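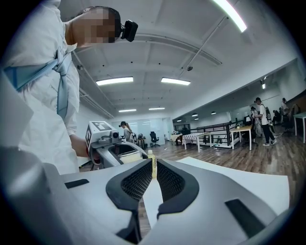 ## 7 Going Out Live

Radio people divide their working lives into the hours that can be mended and the hours that can't. A recorded programme belongs to the first sort. It can be trimmed, patched and put out at a length that suits the schedule, and the presenter who called the Mayor of Brirkby by the name of his predecessor need never hear of it again. An outside broadcast belongs to the second. Anyone who has stood at a trestle table in a field will know how small a part of the job is talking. This chapter deals with the rest of it.

We begin with a station you met briefly in Chapter 4. Clirnel is a local music station with a staff of 23 and a transmitter on a hill that the sheep regard as theirs. Every July it leaves its studio for one evening and broadcasts from the harbour at Brirkby, with two bands, a disc jockey and whatever the sea is doing. The budget in the year we shall look at was £3483. The running order had 69 entries, of which the weather removed four.

Roswitha Eichhorn produced that broadcast. Her notes, which she has let us use, are reprinted at the end of the chapter with the swearing taken out. They start with a line dated 27/06/2021: "Harbour office says yes to power. Did not say how much power." A good deal of what follows grows out of that second sentence.

### What the listener hears

The listener hears a crowd, a presenter who sounds slightly too pleased to be there, and a band. If all goes well the listener hears nothing else, and gives no credit to anyone for it. The opening act at Brirkby, a soul group called Mutevano, came on air eleven seconds after the presenter had introduced them. Eleven seconds is very little in a pub. On the radio it is long enough for people to get up and check the set.

What filled the gap was **atmos**, short for atmosphere: the sound of the place itself, taken from a microphone kept open all evening and aimed at nothing in particular. Eichhorn had asked for it to be placed well away from the stage, and had been told that this was a waste of over 100 metres of cable. Listeners got gulls, a halyard tapping on a mast and a child asking for chips. Three of them wrote in to say how nice it was.

### Before you read on

The next section follows the signal from the stage to the transmitter. It assumes that you remember the difference between a *clean feed* and a *programme feed*. If you don't, go back to section 4.3, and take comfort from the fact that Karpenko, the firm hired to supply the sound desk, mixed them up as well. The presenter spent the first half-hour with his own voice coming back at him a moment late, and can be heard slowing down to let it catch up.

**Key terms:** atmos, clean feed, line-up, talkback, standby tape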